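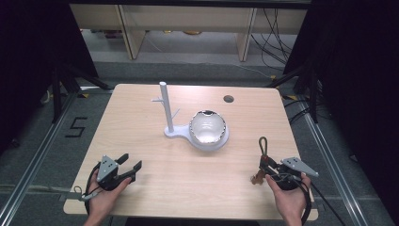 Which county should I write to for an ancestor's militia papers if the county was divided after he served?

Start with the parent county, the one that existed on the day he enrolled. Officers filed their rolls at the courthouse that was open at the time, and the newer county often got copies of the land books and nothing else.

quiltandledger
Posted 25/06/2024
Thank you for that, it clears up half my muddle! The other half is my great-great-great-grandfather, who the family has always called "the Captain." He's supposed to have led the Graltwood company in the 1840s (my grandmother told it so well that I never thought to question it). But I finally got the roll for the Graltwood men, all 48 of them, and there he is near the bottom as a private. Could he have been elected captain later on? I'd hate to take the title off the family chart if I don't have to.

millpond_ruth
Oh, I feel for you, we had a "Colonel" who turned out to have sold horses to one. Men did get elected up from the ranks, and companies voted more often than people think, so I wouldn't erase anything yet. Look for a commission book. The one for our area was at Kadis for years and I believe it's still in the basement there, though you may have to ask twice.

oldtrace7
I'm going to disagree a little, and I hope you'll take it kindly. "Captain" was handed out very freely in those days. A man might get it from running a ferry or leading a few wagons, and it stuck to him until he died and then went on his headstone. I'd put private on the chart, with the family story in the notes, and change it if a commission ever comes to light.

millpond_ruth
Well, I can't go along with that entirely. A roll only tells you his rank on the day it was written, and this one is a single muster. He had years ahead of him.

oldtrace7
Fair enough, and I'd be glad to be wrong. What date is on the roll, and does it name the officers?

quiltandledger
It's from June, and the captain on it is a man called Carrasco, with 7 years' service beside his name. No first name given, which is a nuisance. I have the Celness church minutes on order as well, all 200 pages of them, so I'll be reading with a magnifying glass and a pot of coffee for a good while.

millpond_ruth
Church minutes are wonderful for this! Clerks loved a title. Watch for how they write him before and after that muster, and do please come back and tell us.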